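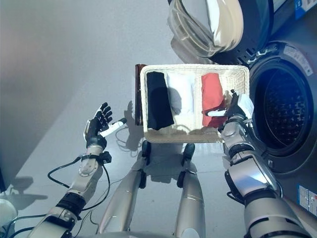 Miroslava Vlček wrote under our dryer review that a small laundry has no business pricing a humanoid until its washers are paid off, and she asked what the monthly figure looks like once you add everything the salesman leaves out.

Reviews > Laundry Equipment > Robots and Automation > Baritico Lease Plan

Posted Jan 26, 2024 by Norbert Tichý

I'll try to answer her. Our washers in Potdale are not paid off either, and we signed anyway, so take this as a review from someone with money in it. I am covering the Baritico lease plan for a two-armed humanoid, the kind that stands at a front-loading machine and handles a basket. I am not rating the robot as a piece of engineering. I am rating what it was like to budget for, order and house.

What the plan includes

You get the robot, a pair of hands, wrist cameras, the charger and remote setup. The term is 18 months. There is a service plan on top at $337 a month, and you can't decline it in the first year. The quote lists it on a separate page from the lease payment, so read both pages before you compare it with anybody else's offer. I missed it the first time through and had to redo my spreadsheet.

Baskets, tables and work surfaces are yours to supply. So is freight. Ours came by way of the Cuncombe depot and the freight bill was a good deal higher than what I had penciled in. Ask for it in writing.

Floor space

Plan on giving up the floor in front of one machine. The robot needs room for its feet and for both elbows, and the washer door has to swing all the way open without meeting an arm. We moved a shelving unit and lost a folding spot. If your washers face each other across a narrow aisle, tape the space off on the floor before you sign, and then walk through it with a basket in your hands.

Check which way your doors hinge too. One of our machines opens toward a wall, and we ruled it out for that reason. 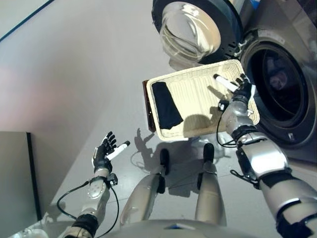
Power was simpler. The charger runs on an ordinary outlet, but we had an electrician put in a dedicated one so nobody would unplug it to run the vacuum. I would put that in the budget from the start.

Baskets cost more than I expected. I assumed we would use the big rolling carts we already own, and those are no good for this. You want something light with a rim that a hand can close on, and you want several the same size. We bought one style and stuck with it. Changing baskets in the middle of a trial means going back over the work you have already done on grips, and that is time you are paying for.

Staff time

The biggest line in my budget turned out to be hours. Somebody has to stand there, reset garments, put the basket back, and keep notes. I had planned for a part of one person's shift. We used most of it through May. Small flat items like folded shirts and socks are where we started, and I would not plan on sheets or comforters in the first year at all. If your business is mostly hotel linen, wait.

Setup calls were handled well. The technician stayed on the line until the cameras came up, and she sent the settings over afterward without being asked. Documentation is thin. The section on hands is decent, the section on washers reads like it was written by someone who has never cleaned a lint trap.

Cables and wrist hardware

Look these over before accepting delivery. You want enough slack at each wrist for the arm to reach into a drum and back, and you want to know what a replacement cable costs and how long it takes to ship. Baritico quoted me a price but would not commit to a date. I bought spares up front. The spare hand is expensive and I left it off the order - I may regret that.

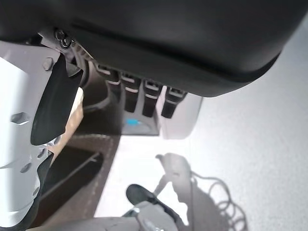
Wrist camera view over the table, blue indicator light on.

Compared with the other quote

We also had a proposal from Štěpánek for a single arm on a fixed stand. It was cheaper by the month and needed less floor, and their freight was included. It would have tied us to one washer for good, and the stand had to be bolted down, which our landlord refused. If you own your building, get that quote too. For plain loading work at one machine it may be the better buy.

Rating: 3 out of 5

Good support, honest enough contract, poor manual, too many costs outside the quote. I would lease again before I would buy outright at this stage. To Miroslava's question, add the service plan, freight, an outlet, baskets, spare cables and a real number for staff hours, and put all of it next to your washer payment. If you can't carry both through a slow season, pay off the washers first.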